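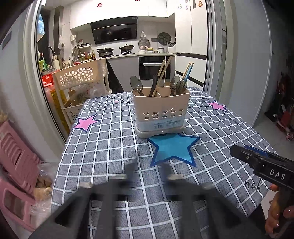 Setting Up a Utensil Caddy on the Dining Table

1. Peel off any product labels and wash the caddy. Rinse through the ventilation holes from both sides.

2. Dry the base tray separately, then seat the caddy on it. Water left between the two will mark a tablecloth.

3. Load spoons bowl up, no more than three to a compartment.

4. Stand chopsticks tips up. Keep each pair in one compartment - mixed pairs are slow to sort at mealtimes.

5. Empty the tray every evening. Wooden chopsticks should air-dry for 20 minutes before they go back in.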